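The Long Way to the Trees

146 shares · 9 comments

Part One: The Lane

My aunt had already steered the cart down the lane 20 times by the time I got there on Wednesday, and she was eating a peach over the sink with the handset still hanging from her neck on its strap, like a woman who had just come in from refereeing something.

"Twenty-two is what they want before lunch," she said. "So I have two left, and you can carry my water."

They were the people at Willach, who had built the cart and named it Koo, and who were paying her a little every month to teach it the way from her yard to the far field. You taught it by driving. She stood on the porch with the handset and a small screen, pushed the stick with her thumb, and Koo went where she sent it, and every bump and swerve went into its memory as the right way to do things. She had taught third grade for most of her life (and then piano, to anyone who would sit still), and she took the whole business very seriously. She would not let it cut a corner even once, in case it liked it.

I pulled the other chair up beside hers so we could both see the screen. She talked the whole way, partly to me and mostly to Koo, which couldn't hear a word of it.

"Now we come out into the sun, and don't you go following those old ruts, they'll only drag you off sideways. Straight on for the trees. There's the dead one, see, keep that a bit to your right. Good. Good, sweetheart."
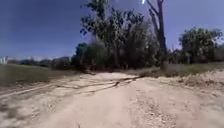

Part Two: The Shade

She slowed down before the trees. She always slowed there, she told me, and had done so in the truck and on the bicycle and on foot, ever since she was a girl sent out with somebody's supper in a pail. It was dark under the branches after all that bright sand, and you wanted to give your eyes a minute.

"Does Koo need a minute?" I asked.

She thought about that for so long that the cart came to a full stop out there and waited for her.

"I don't suppose it does," she said. "But it's learning from me, so it's going to get one anyway."

A young man from the Hillitz office telephoned that evening, very polite, to ask about a pause that turned up in every run at the same spot. Was there an obstacle? A gate, maybe? My aunt said no, there wasn't any gate, and she explained about the supper pail, and the bicycle, and her eyes, while the beans boiled over and I got up to turn them down. He must have listened to all of it, for she was still smiling when she hung up.

"He says they'll leave it in," she told me, and went to find the good plates.

41 people liked this story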